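Istmont Shared Workshop
Home Robotics, evening course
Handout 4: Wrist view, finger gap and the handset exercise

Before you start

You need your arm from Handout 3, bolted down and homed, and the Flevden gripper with both fingers fitted. You also need the simulator installed on your own laptop or on one of the two machines by the window. If your fingers are still being printed, do sections 1 to 3 now and come back to section 4 next session.

Bring your notebook. The offsets you write down tonight are used again in Handouts 5 and 7.

1. Why we work in the simulator first

Last term three gripper servos were burnt out in the first two sessions, all by closing the fingers on something that would not move. A servo that is held against a hard stop draws its full stall current and heats up quickly. In the simulator the same mistake costs nothing, and you can reset and try again.

The simulator does not model everything. Friction between the fingers and the object is a single number in the settings file, and backlash in the wrist joint is left out altogether. A grasp that only just holds on screen will probably slip on the bench. Aim for a grasp with some margin.

2. The wrist view

The wrist camera sits behind the gripper and looks out past the fingers. It moves with the hand, so the gripper body and the fingers stay in the same place in the view while everything else shifts. This is useful for lining up, and it takes a little getting used to. If you drive the hand left, the object moves right on the screen.

Fix these points in your mind before you move anything:

The gripper body is at the bottom of the view.
The fingers come up from either side of it.
The closing line runs between the two fingers. Only what lies on that line will be gripped.
Distance is hard to judge. An object that looks large may be close, or may simply be large.
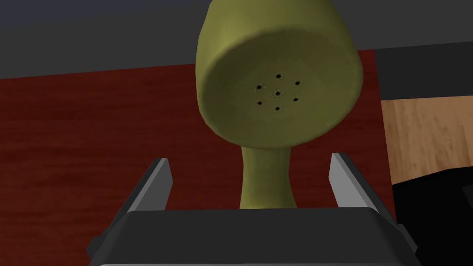 Fig. 1. Wrist view in the simulator. Handset stem between the open fingers, mouthpiece above.

The handset in Fig. 1 is the object for this exercise. It is a good one to learn on because its width changes along its length. The mouthpiece is far wider than the stem, and the seven holes of the speaking grille give you something to sight on. The middle hole works well as a reference mark. Note the clear space between the stem and each finger. You want that space on both sides before you close.

3. Setting the finger gap

Open the settings file and find the gripper section. There are two values to check.

Open position. This is the servo angle with the fingers fully apart. On the Flevden gripper it is 90 degrees. If your horn was fitted one spline out, yours will differ by some degrees and you should refit the horn. Do not correct it in software. A software correction uses up travel at one end, and you will want that travel later for wider objects.

Gap. This is the distance between the inner faces of the fingers, in millimetres, with the servo at the open position. Measure it on your own gripper with the callipers and type in what you measure. The file comes with 39 mm filled in, taken from Manolis Vlachopoulos's first build, and most builds come out a little different. Measure at the tips and again near the base. If the two readings are far apart, a finger is bent or has been screwed down crooked.

Save the file and restart the simulator. It reads the settings only at start-up, and this catches somebody every term.

4. The exercise

Load the desk layout from the course folder. Set the speed to slow.

a) Move to the ready pose and open the fingers fully.

b) Using the wrist view, bring the stem on to the closing line. Make small moves and stop after each one. Check the left space and the right space, and correct sideways until they look even.

c) Write down the six joint values. This is your approach pose.

d) Close in steps of 2 degrees. After each step, look at the load reading in the side panel. It will stay near zero until one finger touches, then rise.

e) If only one finger touches and the handset starts to tip, open again, go back to your approach pose and correct sideways by a small amount. Do not keep closing and hope that it centres itself.

f) When both fingers are in contact, close one more step and stop. Write down the servo angle.

g) Lift slowly. Hold for 2000 milliseconds, then lower and open.

Repeat until you have done it several times running from the same approach pose. Then have your neighbour load your values on their machine. If the grasp fails for them, compare the gap values first, then the friction number.

5. Common faults

Handset turns as it is lifted. You are gripping too far from the point where it balances. Choose a different place along the stem and record a new approach pose.

Fingers strike the mouthpiece on the way in. The approach is too high along the handset. Back straight out, lower the hand relative to the cup and come in again.

Load reading jumps about with nothing in the grip. The time step is set too long. Onni Jääskeläinen has put a corrected copy of the file in the Matos folder.

Wrist view is upside down. Change the rotate line in the camera section and restart.

6. For next session

Bring your approach pose, your closing angle and your measured gap. We shall run the same values on the real arms at the Jolberg bench, at slow speed, with the current limit on. Read the section on current limits in Handout 5 beforehand.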